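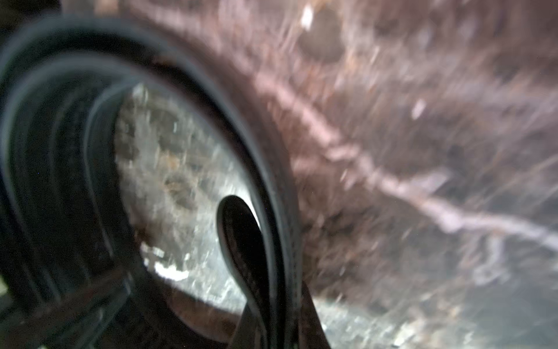
Dec 20, 2019

In January I promised myself that I will not buy any new clothes for one year. The year is almost finished and I kept the promise, with one exception that I will explain below. Several readers asked me to write how it was, so I try to do it in an orderly way, although my thoughts about it are not so orderly.

First I must tell how it began. After the winter sales I sat down with my bank statements and saw that I had spent 500 dollars on clothes in one month. I have a normal salary and a small closet. What made me feel ashamed was that I could not remember half of the things. There was a blouse with the price label still on it, and I had no memory of the store.

The first weeks were easy, like the first weeks of any diet. I felt proud each time I walked past a window with discounts. The difficult part came in spring, when the weather changed and everyone at my office had something light and new. I had the same gray jacket. I was sure that all of them noticed. When I finally asked a colleague, she thought the jacket was new.

In the summer things started to break. This I did not expect, because before I never kept anything long enough. A zipper, two buttons, the lining of a coat, and the belt that I wear almost every day. For my mother it would be normal to take care of such things at the kitchen table. She had a tin box with needles and she was not afraid of a hole. I had to learn it from the beginning, at the age of 29, and my first button was so tight that I could not close it.
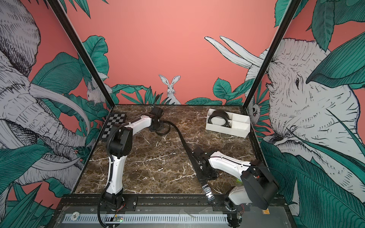

A long black belt on brown marble.

I found out that in Lomby, where I live since four years, there is still a repair shop. It is called Ernix and it is behind the post office, with a door so narrow that I had always taken it for the entrance to an apartment. They put a new zipper in my boots for 14 dollars. They also told me, politely, that I should be ashamed of how I treat leather — I had never put any cream on it. Now I do it every second Sunday evening, or I try to. It is a pleasant thing to do when the radio is on.

I also learned what I do not want to learn. I will never shorten pants again. I measured one leg while standing and the other while sitting, please do not ask me why. 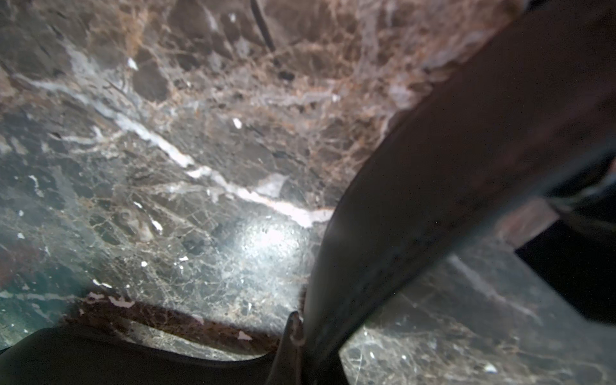
The exception

Now about the one exception. In October my winter coat gave up. It was a Medavetti, bought second hand when I was a student, and the fabric at the elbows was so thin that the shop refused to touch it. I waited for two weeks and wore a sweater over another sweater. Then I bought a coat from the thrift store next to Cirillo, the bakery with the good almond cookies. Is a used coat a new coat? My sister says yes, I say no. I write it here so that you can decide.

What surprised me more than the money was the time. I used to spend my lunch break looking at online stores, putting things in the basket and taking them out again. In March I began to go outside instead, and then to draw a little. I draw mostly plants and animals, with a thin black pen, because ink forgives nothing and I become more attentive. My elephants still look like tired dogs. The wrinkles are the hardest — if the lines go in the wrong direction, the skin looks like a basket.

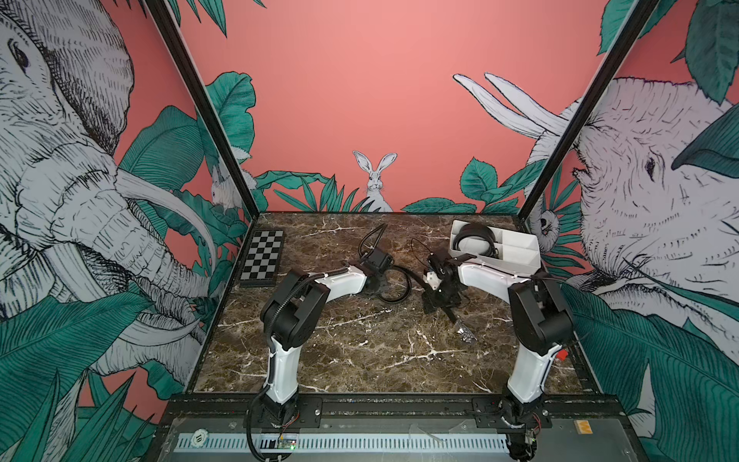

White elephants, a rabbit and a lot of teal leaves on pink.

I do not want to say that everybody should do the same. A person with growing children cannot do it, and a person who must look a certain way for work perhaps also not. There were days when I felt simply bored with my own closet, and on a bad morning I would have given a lot for one new scarf.

Next year I will allow myself to buy clothes again, but only after I have waited a month for each thing. I already have a list. At the moment there is one item on it, warm socks, and I think my aunt is knitting them for Christmas.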